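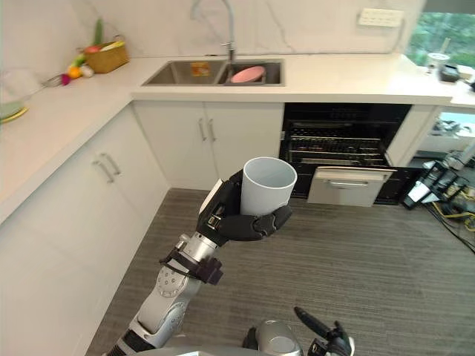
Forum Cuisine et agencement > Plans de travail, éviers, robinetterie

Sujet : Évier double bac inox sur plan clair - égouttoir dans le bac ou sur le plan ?

gorazd_at
2022-08-24
Bonjour à tous. Cuisine en L, meubles bas blancs, plan blanc légèrement veiné, crédence en marbre blanc à veines grises. Évier inox à deux bacs, mitigeur col de cygne chromé entre les deux. Pose faite en janvier.

Le plan n'a pas de rainures d'égouttage. J'ai donc mis une grille en fil métallique au fond du bac gauche et je garde le bac droit pour laver. Deux questions :
1) la grille en contact direct avec le fond inox, mauvaise idée à long terme ?
2) le tartre autour de l'embase du mitigeur, vous traitez comment sur une pierre claire ?
Gorazd Atanasov

mireval
Pour la 1 : oui, si la grille n'a pas de patins. Le fil chromé finit par perdre son revêtement aux points de contact, l'acier dessous rouille, et la trace se dépose sur l'inox. L'évier lui-même n'a rien, mais les points bruns sont pénibles à enlever. Quatre embouts silicone et c'est réglé.
Pour la 2 : quelle pierre exactement ? Marbre, quartz, céramique, ce n'est pas du tout la même réponse.

gorazd_at
Pour le plan, la facture dit « Pestulitz blanc crème », sans autre précision. La crédence est en marbre, ça j'en suis sûr.

tassel19
Alors pas de vinaigre, pas d'acide citrique, ni sur l'un ni sur l'autre tant que tu n'as pas la fiche technique. Une goutte de citron sur une chute, cinq minutes, tu rinces et tu regardes en lumière rasante. Si c'est mat, c'est calcaire.

Sur la grille je ne suis pas d'accord avec l'idée même. Un bac occupé par un égouttoir, c'est un évier simple au prix d'un double. J'ai un plateau Dasov posé à droite de la cuve, pente vers le bac, et les deux bacs restent libres.

mireval
Et le plateau te prend combien de plan ? Sur un L avec l'évier au milieu du linéaire, c'est la seule zone de préparation correcte. Je préfère perdre un bac.

tassel19
Il se range debout dans le meuble sous évier. On le sort pour la vaisselle du soir.

loup_inox
Chez moi c'est grille dans le bac gauche depuis 14 ans, même évier. La grille, je l'ai changée une fois. Deux remarques pratiques.
Les verres et gobelets : à l'envers et inclinés. Couchés, il reste de l'eau dedans et le calcaire fait un cerne.
Les bouteilles en plastique : goulot vers le bas, calées contre la séparation centrale. À plat, elles ne sèchent jamais.

gorazd_at
Je plaide coupable, je couche tout.

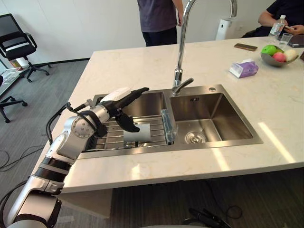

Entretien courant et égouttage

gorazd_at
Vous voyez la largeur disponible : le gobelet gris-bleu est à l'avant de la grille et la bouteille prend toute la bordure côté séparation. Une assiette passe encore, deux c'est déjà juste.

loup_inox
La bouteille est exactement dans le cas que je décrivais. Redresse-la et tu récupères la longueur du bac.

mireval
Les fentes de trop-plein dans la paroi arrière du bac droit sont à brosser aussi. Petite brosse à biberon, eau chaude, liquide vaisselle. C'est de là que viennent les odeurs dans la moitié des sujets de cette section.

pvc_et_joints
Question annexe : le petit bouton rond sur le rebord, en arrière à droite, c'est la commande de vidage ?

gorazd_at
Oui, vidage automatique du bac droit. Le câble a été repris une fois, il frottait contre le siphon.

tassel19
Je maintiens pour le plateau. Avec les reflets qu'on voit devant la cuve, le plan prend la lumière de face et la moindre goutte séchée se remarquera. Raison de plus pour canaliser l'eau vers le bac.

mireval
Argument réversible : avec une grille dans le bac, l'eau n'arrive pas sur le plan du tout.

tassel19
Sauf entre la main et la grille. Mais admettons.

krajou
Pour le tartre sur l'embase, bande de microfibre humide passée derrière le mitigeur comme pour cirer une chaussure, aller-retour, puis sécher. Tous les deux jours. Si le dépôt est déjà dur, raclette plastique Krajewska, jamais de lame métal, ni sur la pierre ni sur le chrome. Le nettoyant Cuvalstead est correct sur l'inox brossé, à condition de suivre le sens du brossage. Je ne l'ai pas essayé sur pierre.

gorazd_at
Test du citron fait sur une chute : aucune marque sur le Pestulitz. Marque nette sur une chute de crédence. Je commande les embouts silicone et je garde la grille à gauche pour l'instant.

tassel19
Donc acide dilué possible sur le plan - mais pas de projection vers la crédence. Chiffon imbibé, pas de pulvérisateur.

pvc_et_joints
Et le joint silicone entre les deux ? L'acide citrique ne lui fait rien, mais s'il est acétique au contact du marbre, il peut tacher le bord. Vérifie la cartouche, il faut du neutre.

gorazd_at
Aucune idée, c'est le poseur qui a fourni. Je lui demande la référence.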